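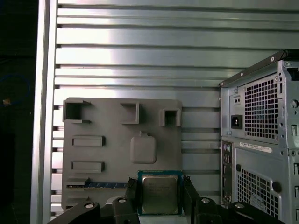 4. Cleaning and Replacing the Brush Head

This section covers routine care of the Widar facial cleansing brush. Read Section 2 (Safety) before you start. The steps are the same for the standard and the soft brush head.

4.1 After each use

1. Press and hold the power button until the light ring goes out.
2. Hold the brush head under lukewarm running water for 20 seconds. Spread the bristles with a fingertip so that cleanser does not stay at the base.
3. Shake off excess water and press the bristles against a clean towel. Do not rub.
4. Wipe the handle with a damp cloth. Dry the seam between the handle and the collar.
5. Stand the unit upright with the travel cap off. Fit the cap only when the bristles are fully dry.

Caution: Do not use water hotter than you would use on your face. Hot water bends the bristle tips, and bent tips can scratch the skin.

4.2 Weekly cleaning

1. Grip the brush head by its outer rim and pull it straight off the drive pin. Do not twist.
2. Fill a bowl with 500 ml of lukewarm water and add two drops of unscented liquid soap.
3. Place the brush head in the bowl, bristles down, and leave it for five minutes.
4. While it soaks, clean the drive pin with a cotton swab. Remove any dried product from the groove behind the pin.
5. Rinse the brush head until the water runs clear.
6. Let both parts dry separately overnight.

Note: Clay masks, oil balms and scrubs with solid grains leave more residue than gel or foam cleansers. If you use any of these with the brush, carry out the weekly cleaning after every third use.

Caution: Do not put the brush head in a dishwasher or microwave. Do not clean it with alcohol, bleach or nail polish remover. The handle must never be soaked.

4.3 Fitting a new brush head

Replace the brush head every three months, or sooner if the bristles are splayed, discolored or smell sour after cleaning. Use only heads marked W on the underside. Heads for the earlier Prudness handle have a shorter socket and will work loose at speed 2.

1. Turn the unit off and unplug the charging cable.
2. Remove the old head as described in 4.2, step 1.
3. Line up the flat side of the socket with the flat side of the drive pin.
4. Push the new head on until it clicks. The gap between the head and the collar should be even all the way around.
5. Run the unit at speed 1 for a few seconds, away from the face. If it rattles, remove the head and repeat steps 3 and 4.
6. Hold the minus button for five seconds to reset the replacement reminder. The light ring flashes white twice.

Note: The reminder counts running time only. It comes on after 187 sessions of one minute and does not stop the unit from working.

4.4 Storage

If the unit will not be used for a month or more, charge it fully, remove the brush head and store both parts in a dry place out of direct sunlight. Recharge before the next use.

For charging faults, see Section 5.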